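Search this board... Go Advanced search

Print this topic | E-mail this topic

We use cookies to keep you logged in and to count visits. Accept | Settings

Keeping black cotton black

Parisa Mirzaei wrote:

I have more black shirts than any other color and they all end up the same dull brown-gray by the end of a year. Mostly plain cotton tees, a few heavier ones. I wash on cold, normal cycle, regular powder, then the dryer on medium. I turn them inside out when I remember to.

What bothers me most is that they don't fade evenly. The shoulders and the hem go first, and the side seams get a pale line down them. The collar stays dark, so you can see how far gone the rest is. I can't judge it in my bedroom at night either. Under a warm bulb they all look fine, and then I get to work and look like I slept in the yard.

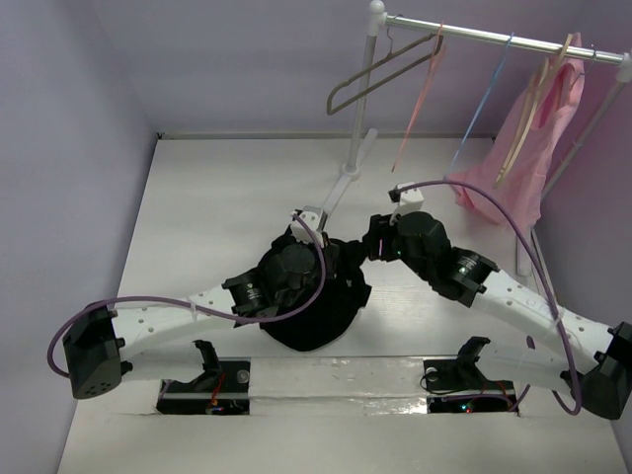
Dark fabric on white, bright light.

What I want to know is whether it's the water, the soap or the dryer. I don't want to buy a dark-clothes detergent if it's just regular detergent in a black bottle. I have seen the Bremora one at the store and it costs twice as much as what I use.

Greer Haldane wrote:

Dryer. A lot of what people call fading is the surface getting fuzzy. The fibers break and stand up, and the broken ends scatter light, so the cloth looks gray even though most of the dye is still in it. Pull a gray-looking tee tight over your hand and look at it close up in daylight. If you see fuzz, that's wear.

I stopped machine drying anything black two years ago. I do the same wash as you, cold and normal, and mine have held up a lot better. Dry them indoors or in shade. A sunny line is worse than the dryer for color.

Alistair Cruickshank wrote:

I don't agree that it's mostly the dryer. I line dry everything and still get the pale seams. Seams rub on the drum and on everything else in the load while they're wet, and wet cotton dyes rub off easier. Jeans in the same load are the worst thing you can do. Zippers too.

My vote is a short cycle, inside out, half-empty drum, and wash less often. If you wore it to sit at a desk for an afternoon it can go back on the hanger.

Powder can also be a problem in cold water. It doesn't always dissolve, and what's left dries as pale streaks that people take for fading. Try one rinse with no soap at all before you decide a shirt is finished.
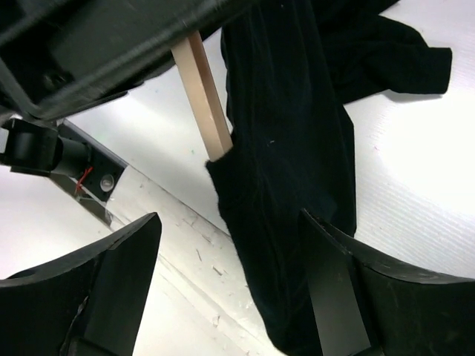 Callum Purves wrote:

The half-empty drum is bad advice on a front loader. Mine is an old Ogilvie and with a small load everything drops farther and slaps around more. I fill it to two-thirds and get less fuzz than I did with small loads. Top loaders may be different, I haven't had one.

Agree on the powder. I switched to liquid and the streaks stopped.

Alistair Cruickshank wrote:

Mine is a top loader, so that may be it. I still wouldn't pack it.

Lucienne Vidal wrote:

Please don't forget to read the bottle. Many ordinary detergents have optical brighteners in them. Those stay on the cloth and give off a bluish light outdoors, and on black it looks like a haze. So a dark-clothes detergent can be worth it if it leaves the brighteners out, but so is any plain one that does the same, often for less. I can't speak for Bremora in particular.

Vinegar comes up every time in these threads. It does not set the dye in a shirt you bought at a store. It may help rinse out some residue. Salt doesn't set it either.

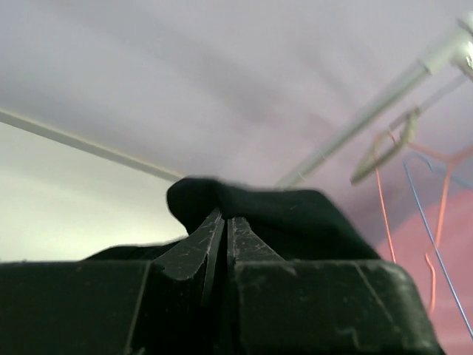

Reading time: 2 min

For anything that really has lost its dye, you can re-dye it at home. Cotton takes it well. The thread in the seams is usually polyester and won't take cotton dye, so if the stitching started out white or gray it will stay that way. Prints are hit or miss. Wash the shirt first, because any grease spot will come out a different shade, and use more dye than the packet says if you want a true black -- the packet amount gave me charcoal both times.

Rinse until the water runs clear, then wash it alone with a little detergent. After that I wait and do one more wash on its own before it goes in with other darks.
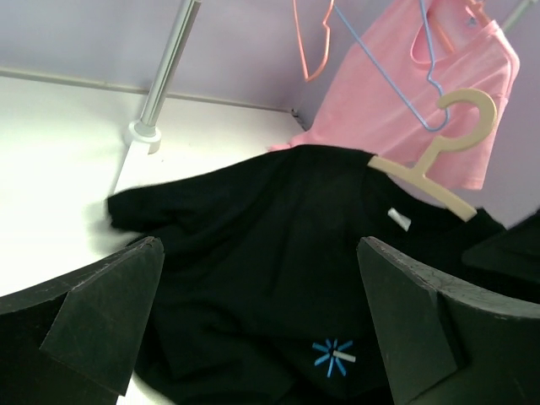 I hang them from the bottom hem while they're damp so the neck doesn't stretch. Pins go at the side seams where the marks won't show much.

Greer Haldane wrote:

Re-dyeing a twelve dollar tee seems like a lot of work and water to me. I'd do it for a good jacket.

Lucienne Vidal wrote:

I do five or six at once, so it isn't much per shirt.

Parisa Mirzaei wrote:

Thanks all. I did the hand test this morning by the window. Two of them are fuzzy and the rest just look pale, so I guess it's both. I checked my powder and it does list a brightener. Going to finish the box on towels, get a plain liquid, and stop using the dryer for the black stuff. Jeans get their own load from now on. Will post again in November if I can see a difference.

Callum Purves wrote:

Keep one shirt out and never wash it, so you have something to compare to. I wish I had.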